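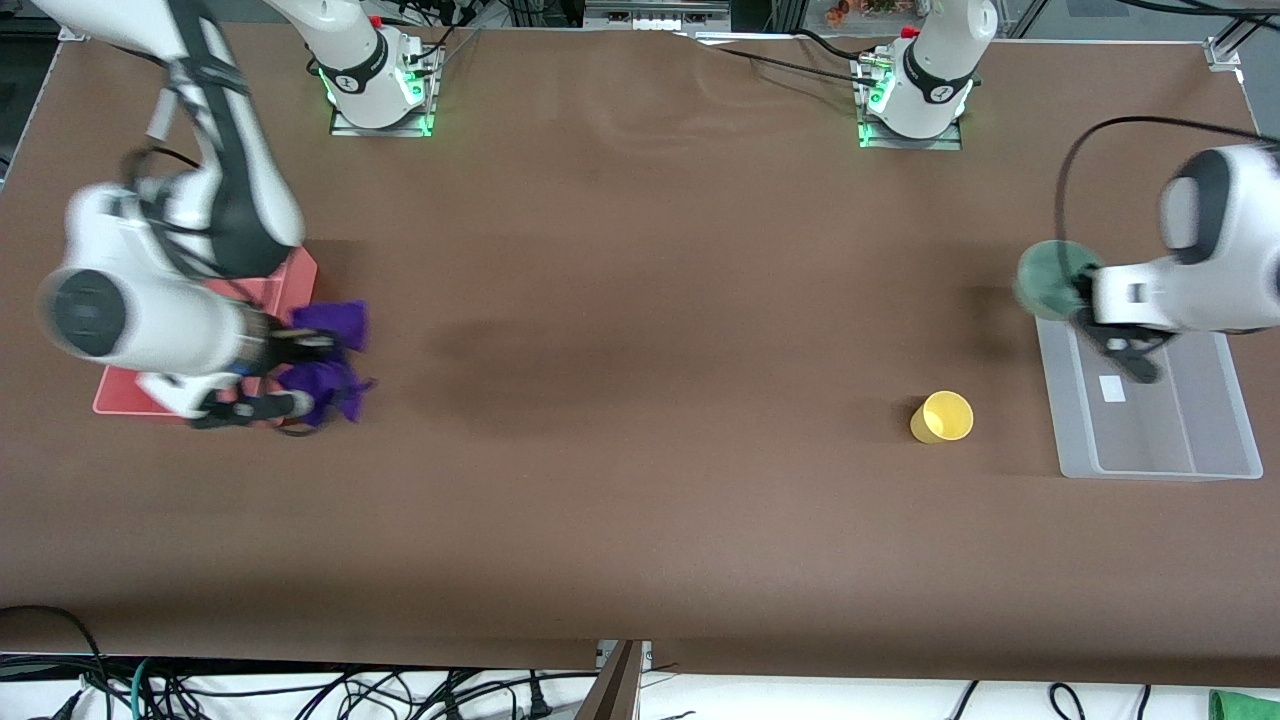
A cloth is never thrown away, Laurinda Cordeiro told us in her second interview, it only gets moved further from the table. She was objecting to the wording of our diary sheet, which asked people to note when they had "got rid of" an old textile. In her view the question made no sense for most of what she owned. A napkin became a dishcloth, the dishcloth went to the floor, and the floor cloth went out to the shed, where it might stay for years. We changed the sheet after this conversation, and the rest of this section uses her phrase "moved further" for any step down in use that stops short of leaving the house.

**Figure 2.** Crumpled purple cloth over a salmon-red tray.

## 4.2 Steps in the life of household cloths

Of the 80 households that agreed to keep a diary in Julanberg and Villanueva, 70 returned it with enough entries to be used. The diaries were coded by Analyn Navarro and Noel Padilla, who worked separately and then compared their codes. Most disagreements were over the line between a duster and a general cleaning cloth. Several households used the same cloth for both jobs, and where the diary did not let us tell them apart we coded the entry as general cleaning.

Three kinds of move came up often enough to be treated separately. The first was a move from the table or the body to the kitchen. Old tea towels, pillowcases and cotton vests made up most of these. The second was a move from the kitchen to the floor, the bathroom or the windows. The third was a move out of the house proper, to a shed, garage, balcony or car. Moves in the other direction were rare. One diary recorded a floor cloth that was boiled and used again in the kitchen, but the writer added that she would not have done this with guests staying.

People gave reasons for a move in a little over half of the entries. Stains were mentioned more than holes. A stained cloth was often moved while it was still sound, and a cloth with a small hole was often kept where it was, particularly if it dried glasses well. Thinness was treated differently again. In Villanueva it was described as a fault, and in Julanberg several writers said that a tea towel was only good once it had gone thin. We have no firm account of this difference. Water in Julanberg is hard and newly bought cotton there is said to stay stiff for months, so habits of washing may play a part.

Colour mattered more than we expected. White cloths were moved early, as soon as they looked grey or marked. Dark and strongly coloured cloths, such as purple (Figure 2), navy or brown, stayed in kitchen use longer, and some writers said they chose dark colours for this purpose. Others avoided them on the grounds that dirt could not be seen. Aba Arthur wrote in her diary that a dark cloth "lies to you", and she kept hers for shoes and the bicycle only. In households with more than one adult, colour was also used as a sign to other people. A cloth of a certain colour was for the floor, and everyone was supposed to know it. Diaries from the same household did not always agree on which colour this was.

The place where a cloth was kept did similar work. Cloths under the sink were for dirty jobs in nearly every home. Cloths in a drawer were for dishes and hands. Trouble arose with cloths left to dry over a tap, a rail or the edge of a bucket, as these had no clear place and could be picked up for either use. Precious Cabanatuan described a long argument with her brother over a checked cloth that had hung on the oven door. By her account it had been moved further in March. By his, nothing had been said and the cloth was still good for plates.

## 4.3 Cloths that left the house

Cloths that left the house altogether were recorded on a separate sheet. The main routes were the ordinary bin, the textile bank run by Stakix at the Julanberg recycling yard, and the second-hand shop Trekau in Villanueva. Neither Stakix nor Trekau takes rags, and notices at both sites say so. Even so, entries show that some people put worn cloths in the textile bank, folded inside better items. Two writers said they felt bad about doing this. One wrote that a towel was a towel.

Use of the bin was probably under-reported. Diaries were filled in at the end of the day, often after ten at night, and a rag thrown out in the morning is easily forgotten. Noel Padilla asked about this in the closing interviews and was told more than once that cloths used on paint, oil or a sick animal had gone straight into the bin without any thought of the sheet. These cases are left out of the tables, as we could not date them.

The shed presented a different problem. Cloths were moved there in good number but few were ever recorded as leaving. When we asked, most people could not say what was in the rag bag or box, and several went to look during the call. The usual finding was that the bag held more than they would need. It was also said to hold particular things, such as a child's pyjamas or the shirt of a parent who had died, which had been moved further like any other cloth and then not used. We did not ask about such items on the sheet and have coded them only where the writer raised them.

The leaflet that invited people to take part was delivered to 1000 addresses, and those who replied are likely to care more about cloths than their neighbours do. This should be kept in mind when reading Table 3, where the share of cloths kept beyond two moves is set out by town.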